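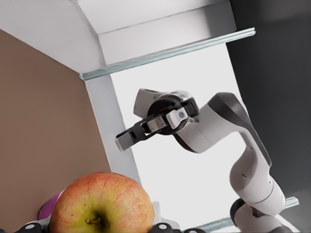
6.4 Wrist camera shows a target between the fingers, but the grasp fails

Applies to simulated two-arm cells built with Galtdale, release 2 and later.

A piece of fruit sitting between the fingertips in the wrist view is weak evidence of a good grasp. The camera looks past the fingers, and an apple that fills the bottom of the view can still be too far forward to hold. The status panel will report "grasp ready" anyway. Do not believe it until you have done the steps below.

1. Pause the run. Do not reset it, or the contact log is cleared.

2. Open the contact log and find the last close command. If only one finger reports contact, the grasp failed, whatever the panel says.

3. Compare the finger gap with the width of the object model. Use the collision shape for this. The visible skin of the fruit is often smaller.

4. Look for neighbors. A small object half hidden behind the target can take the contact meant for the fruit, and the log will count it as a success.

5. Check where the second arm is. If it shows up in the wrist view, set it to Hold before you move the first one.

6. Back the gripper off, lower the closing speed and try again from step 1.

Note: Error 392 is described in the release notes as "object slipped." In our runs it also came up when the fingers never touched anything. Treat it as "no grasp" and nothing more.

Caution: The collision guard between arms is off by default after an update. Turn it on by hand and save the cell. Meinir Ruddock lost a full set of runs in May to this setting.

Caution: A clean result here does not clear the same motion for a real arm. Simulated fruit does not bruise, and the friction values are guesses.

If the fault returns after a second try, send the contact log and the cell file to Imani Ruiz-Ortega. Screenshots of the status panel are no help.

Section last changed July 9, 2022.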